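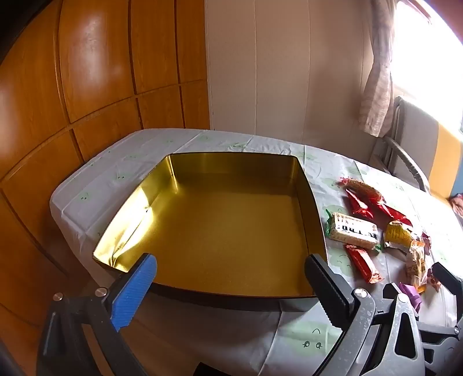

Ralow Household Tasks Club

The Ralow Household Tasks Club (usually just Ralow, or RHTC in older pages) is a student robotics club based in Plerham. Members record everyday table jobs by hand using hand-held grippers, then train small robot arms on the recordings. It is best known for the Snack Round, a packing task that later became the opening event of the Barasa Cup.

History

Started by Munther Khoury, then a second-year engineering student, after a course project on grasping ran out of semester. First meetings in a shared kitchen. No arm in the first year, only two hand-held grippers and a borrowed laptop. The club took its name from the street the kitchen was on.

Early work was all dishes and cutlery. Dropped after a winter of poor results with forks, which the club's own notes call "the fork problem" and never really explain. Packaged food came next. Cheap, easy to replace, and awkward enough to be interesting: shiny film, crimped ends, wrappers that fold under the fingers.

A second group formed at Gutmont the following year and runs under the same rules. The two share recordings but keep seperate arms and separate budgets.

Activities

Meetings run from 4 p.m. to early evening during term. A normal session has a short setup, a recording block and a cleanup. New members begin with the hand-held gripper and don't touch the arm until they have finished a full set of recordings.

Recording is done in ordinary rooms where possible. Kitchens, dorm lounges, somebody's dining table. Patterned tablecloths and daylight from a window are allowed under club rules and even encouraged, on the view that a policy trained only on a bare lab bench is no use at home. This has been argued over more than once. A proposal to go back to a plain gray mat failed at the May meeting.

Each recording is one attempt at one task. The person holding the gripper starts with the fingers open and in view of the items, does the job at a steady speed, then backs off. Failed grabs are kept and tagged. Anything with a bare hand in it gets thrown out.

The Snack Round

The club's main task. An open container goes on a table with a loose pile of packaged snacks beside it. The snacks have to be moved into the container one at a time. No set order. Wafer bars, cracker packs and slim snack bars are the usual mix, but any sealed package that fits between the fingers is allowed.

Scoring is simple:
One point for each item inside the container at the end.
Half a point off for an item that lands on the table during a move.
No points for an item hanging over the rim.
Round ends at 60 seconds, or when the team calls it.

Containers with a metallic or mirror-like inside are treated as a separate class. Reflections tend to confuse the depth estimate, and arms would stop short or press down into the floor of the tray. Teams working in this class train on extra recordings with the container turned and moved between attempts. Plain cardboard boxes make up the beginner class.

Dataset

The first shared set held 579 recordings, of which 513 passed review. Most rejected ones were cut for a blocked view or for starting with the gripper already closed. Later sets are larger but are released in pieces, and counts differ between the Plerham and Gutmont copies. Labels give the task, the container class, the room type and the initials of the operator.

Review is done in pairs. Neither reviewer may have made the recording. Disagreements go to whoever is running the session that day.

Barasa Cup

Annual meet hosted in turn by the two groups. Snack Round first, then Towel Fold, then an open event where teams bring there own task. Arms must run without an operator once the round begins. The hand-held grippers are used on the practice day only, when teams get a short window to record in the competition room.

Plerham won the first Cup. Gutmont took the next, largely on the strength of its folding. Khoury judged both and no longer competes.

Membership

Open to any student in either town, no coding needed to join. Dues cover snacks, finger pads and spare screws. Worn pads are replaced singly, so mismatched colors on one gripper are common.

See also

Towel Fold
Barasa Cup rules
Gutmont group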